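Flillar tabletop picking set: README and purchasing notes

Scope

This folder goes with the equipment request for the second Flillar workstation. It holds the episode logs, the parts list and the budget sheet that Tergate asked for before it will release money for the next year. The recordings cover one task family, moving packaged snacks on a flat cabinet top with a single arm. There are 823 episodes in the release. Anyone who only wants the data can skip to Files.

What the budget covers

The arm is already paid for and sits outside this request. The request covers consumables, furniture, spare grippers and a service plan. Snack bags are listed as a consumable. We allow $300 a quarter for them, and they go through the petty cash line, not through procurement. Buy from an ordinary grocery store and keep the receipt.

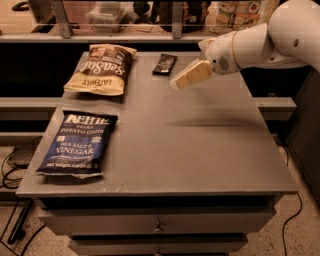

Page 2

Bags of chips are hard on a parallel-jaw gripper. A full bag is puffed up and slides when it is touched, and a crumpled one gives the fingers less to push against. The request therefore includes two kinds of finger, a padded one and a plain one, quoted separately by Umar. Umar's lead time is 5 weeks from a signed order. Order both kinds together, as freight to us is charged per shipment.

Furniture

The current table is a grey cabinet with drawers. It is the right height, and the second station should match it. Mamo has quoted for the same unit without knobs at a higher price. We recommend the standard unit. Measure the doorway before the order goes in. The last cabinet had to be taken apart in the hall.

Also on the furniture line:
cable covers for the floor, one set per station
a lockable shelf bin for unopened stock
two replacement lamps, colour temperature to match the existing ones

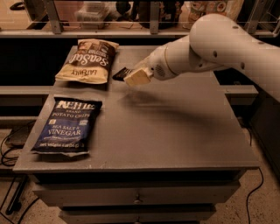 Arm over the cabinet top with two bags of chips, KETTLE and SeaSalt.

Files

episodes/ one folder per episode, with joint log and head camera video
labels.csv object name, start position and result for each episode
budget.csv line items, supplier, quote number, status
parts.txt spares on hand, updated on the last Thursday of the month

Known gaps

Labels use the flavour name where it is printed large and the brand name otherwise, so some products appear under two names. This will be fixed in the next release. Freight for the Mamo quote is missing from budget.csv. The service plan is priced for one arm only, and the figure for a second arm is due in April.

Use

Internal to Tergate and its suppliers. The quotes are confidential and should be removed before the episodes are passed on.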